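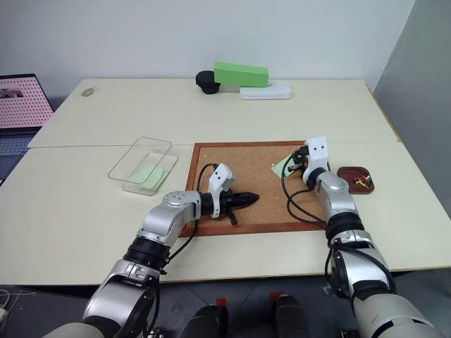 Benvinda Neves wrote back to the first notice to say that a rulebook for shared robot benches is no use if the people clearing up after a shift never got to read the draft. Fair point. So the call is wider this time. You don't need an engineering background, you don't need to have run an arm before. If you work near one, or did, or will soon, read on.

CALL FOR PARTICIPANTS - Flestden bench practice trial, November round

What it is
We are writing a short code of practice for two-arm robot work on ordinary tabletops. Small stuff. Sticky notes, push pins, cork boards, trays, boxes. Most of the safety writing out there is for big cells with fences and we kept borrowing bits of it that didn't fit. Draft 4 went up in August 2025 and has 59 rules in it, which is too many. We want people to try to work by them and tell us which ones get skipped.

Who we want
- operators, any level
- people who reset the table between runs
- anyone who writes or checks shift logs
- one or two folks who do first aid or site safety and can put up with us

Must be 18 or over. Must be ok standing for a couple hours at a stretch (stools available, ask). Glasses fine. Long loose sleeves not fine, see rule 6.

What you will do
Four sessions at the Gollent building, three hours each. First is all reading and talking plus a walk round the stop buttons. Then two at the bench in pairs, one on the arms and one watching, swap halfway. Last one is a sit-down where we go thru the draft line by line and you get to cross things out.

Rules already in force during the trial, please read before you apply:
Hands out of the reach area until the watcher says clear. Out loud. A nod doesn't count.
Pins are counted out of the tray and counted back in, and the number goes in the log.
Anything pointed held in a gripper gets treated as live even with the arm stopped.
Cables get checked before power on, both arms, full length. If one is lying where the work goes, move it and then start.
Personal stuff stays off the bench. Phones, cups, keys, all of it.
Laptop can be on the table but outside the marked reach, screen turned so the watcher can read it.
Either person can stop a run. No reason needed, and no one gets asked for one till the break.

Things we have not settled and would like arguments on - who signs when the pin count is off by one, whether the watcher may also be the one logging, how long is too long before a swap. The last round split right down the middle on the logging question. Sequeira site lets one person do both, we don't at the moment.

Pay
$367 for the full set of sessions, paid after the last one. If you drop out part way you get paid for what you did. Bus fare covered, bring the reciept. Parking is out back, not in the Flukotar lot next door, they do tow.

Your data
Sessions are recorded, arms and bench, and hands will be in it. We don't use names in anything that goes out. You can ask for your sessions to be taken out any time before the draft is final. There's a form for this, one page, you get it on the first visit.

How to apply
Short email to Teodor Avram at the Flestden office. Put BENCH TRIAL in the subject line or it will get lost. Tell us what you do now, which evenings you can't make, and one safety rule from a past job that you thought was pointless (or one you wish you'd had). No resume please.

We have almost 767 comments on the draft so far, nearly all from people who write rules for a living. Would like some from everyone else.

Places are limited by bench time. If this round fills up we will keep your email for the next one unless you say not to. Questions to Teodor as well, he answers mornings mostly.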